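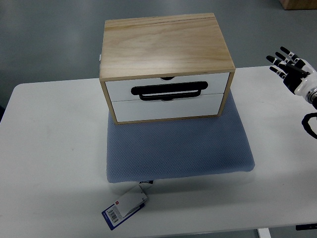
我家玄关有一块地方，谁回来都往上面扔东西。钥匙、停车票、超市小票、不知道哪件大衣上掉下来的扣子，还有一管永远拧不紧的护手霜。搬进这套房子三年，我前前后后给它换过托盘、竹篮和一只很漂亮的陶碗，碗最惨，两个星期就看不见底了。所以这一期我想聊聊桌面小抽屉柜，就是那种木头顶板、白色抽屉面、黑色拉手的小东西，方方正正的，摆在白桌子上特别耐看。下面垫的是一块灰蓝色的坐垫，面上有细细的小点纹理，吊牌还挂着没剪（我买坐垫有个毛病，吊牌总要留到最后一刻，万一颜色跟椅子不搭还能退嘛）。两样东西搁在一起，浅木色配灰蓝，我看了半天，越看越喜欢，差点把椅子的事忘了！

上一期讲衣柜换季，收到好多来信，谢谢大家。有几位问的都是同一件事：大柜子会收了，小零碎怎么办？尤其是租房的朋友，墙上不能打钉子，桌子又只有那么一点点大。Shalini Rawat写得最长，她说她的书桌一半是电脑，一半是“不知道该放哪儿的东西”，写作业的女儿还要来抢一个角。我读的时候一直点头，因为我的桌子也是这样，只不过跟我抢地方的是一只爱睡在键盘上的猫。

先说尺寸。买这类小柜子，大家容易只看外面，量好桌子就下单了，回来一拉抽屉，里面比想的浅一大截。侧板要占地方，底板要占地方，后面还要留一点空，真正能用的是抽屉肚子里那一块。我现在去店里都带一支平时用的圆珠笔，拉开抽屉，横着放一放，竖着放一放，放不下就算了，再好看也算了。护照也可以带一本去试，护照放得下，存折、药盒、小本子一般就都没问题。店员有时候会看我两眼，看就看吧。

再说拉手。我以前买过一个没有拉手的，只有一条缝，说是极简，冬天手干的时候根本抠不开，最后是贴了一截布胶带当把手，难看得不得了。从那以后我都挑有横杆的，手指头一勾就出来。抽屉面板上沿要是再开一个半圆的小缺口就更好了，柜子里塞得满，抽屉有点紧的时候，缺口和拉手总有一个使得上劲。不过横杆太长也有一个小麻烦，就是擦灰，杆子后面那一条要用旧牙刷，抹布是进不去的。
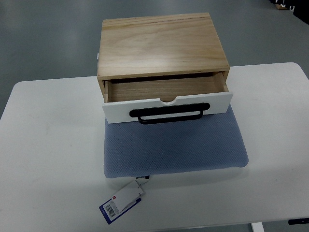 Yolanda Marín
Tadance住户通讯“小屋子”栏目编辑

接着说抽屉里面。我喜欢抽屉刚拉开、里头还空着、只看得见浅色木头的那个时候，外面是白的，里面是木头本来的颜色，干干净净，什么都还没开始乱。每次到这一步我都会先停一停，泡杯茶，想想清楚再往里放。急着往里倒的话，倒进去的就是原来桌上那一堆，只是换了个看不见的地方继续乱，我吃过好几次这个亏。

我的办法很土。把玄关那一摊全部捧到餐桌上，铺开，先挑垃圾。小票直接扔，过期的优惠券扔，写不出水的笔当场在手背上划两下，划不出来也扔。然后挑“有家可回”的：螺丝刀回工具箱，耳塞回床头，女主人的发圈（就是我的）回浴室。剩下的才有资格进抽屉。上次我数了一下，摊在餐桌上的大大小小一共277件，吓了自己一跳，最后进抽屉的只有14件。钥匙两串，剪刀一把，胶带，卷尺，一小盒图钉，门禁卡，还有几样我一时也舍不得扔的小玩意儿，里面就包括那颗大衣扣子。

Vinh Lương来我家吃饭的时候看了一眼，说你这样分太浪费了，抽屉还空着一半呢。我就是要它空着一半呀！空着的那一半是给下个月的，下个月一定会有新的东西冒出来，快递柜的取件条啦，邻居家小孩塞给我的贴纸啦。抽屉要是一开始就装满，过不了几天台面上又开始长东西了。

说到分格，市面上有卖成套的分隔板，我买过，切不准，卡在里面歪歪的，后来全拆了。现在用的是茶叶盒的盖子和两个洗干净的小豆腐盒，大小差一点没关系，推一推就挤住了。木头抽屉底容易被剪刀尖划出印子，我在底下铺了一层剩下的棉布，布边没有锁，毛毛的，反正关上就看不见。夏天潮的时候记得把布拿出来晒一晒，抽屉也整个抽出来，敞一个下午。抽屉发涩的话，拿白蜡烛在侧边来回蹭几下，推起来就顺多了，这个办法是我外婆的，用了一辈子。

还有一个问题，放在哪里。有人喜欢放在桌子最里面靠墙，看着整齐，可是抽屉往外一拉，前面的杯子就得让路，让了两次你就懒得拉了。我会在柜子前面留出一个抽屉的深度，什么都不摆，哪怕一张纸也不摆。怕刮花桌面的，底下垫一点软的东西，毛毡或者薄一点的布都行，太厚太软的就不太好，拉抽屉的时候整个柜子会跟着晃。我那个垫子当然还是要回到椅子上去的，柜子底下我剪了四小块毛毡，贴在角上，又便宜又稳。

顶板也请手下留情。浅色木头最怕两样，一样是刚倒了热水的杯子，一样是没擦干的花瓶，留一个圈就很难弄掉。我试过用细砂纸顺着木纹轻轻磨，圈是淡了，但那一块颜色也跟旁边不一样了，后来只好摆个小台历挡住。想放绿植的话，配个带边的碟子吧。也有读者喜欢把顶板拿来放手机充电，这个我很赞成，线从后面绕下去，桌面一下子清爽好多。

来信里Arnaldo Arruda问，男生宿舍那种什么都没有的长条桌适不适合放。适合呀，越是光秃秃的桌子越需要一个抽屉。他还问可不可以两个叠起来。我自己没有叠过，真要叠的话中间夹一片防滑垫，重的放下面，上面那个就别放硬币罐了。Leonor Falcão给我们的办法是一个人一层，她和室友各管各的，谁的满了谁自己清，不许借用对方的地方，据说三个月没吵过架。我家那位看了这一条，马上问能不能也给他一层。给了，现在里面全是电池。

顺便说一句，电池新的旧的别混在一起放，也别跟钥匙、回形针这些金属东西散着堆。旧的找个小纸盒装好，攒一点就带去楼下回收箱。药片也别放在玄关的抽屉里，家里有小朋友的尤其要当心，换个高一点、能锁上的地方吧。

关于买哪里的，好几位在问。我这期不想推荐店家，大家口袋和桌子都不一样。二手市场其实很值得逛，上个月我在Flitley旧货集看到一个三层的，拉手掉了一只，摊主开价50，我犹豫了一圈回来就没有了，到现在还在想。拉手掉了完全可以自己换，量好两个螺丝孔中间的距离，五金店一大排随你挑，黑的、铜的、皮的都有，换完像新买的一样。要是闻着木头味道重，先别急着装东西，抽屉全部打开，放在通风的地方多晾几天。

下一期想写厨房那个“什么都有”的抽屉，就是最下面那一格，里面有橡皮筋、生日蜡烛和外卖筷子的那一格。你家也有吧？愿意给大家看看的，请把照片和几句话放到一楼信箱旁边的小盒子里，或者直接回复这封通讯，写上楼层就行。我会挑5位的来信登出来，没整理过的也欢迎，越乱我越有得写。还有，上期有人把一把蓝色的卷尺忘在了我家门口，卷尺在我这儿，晚上七点以后来敲门都可以拿。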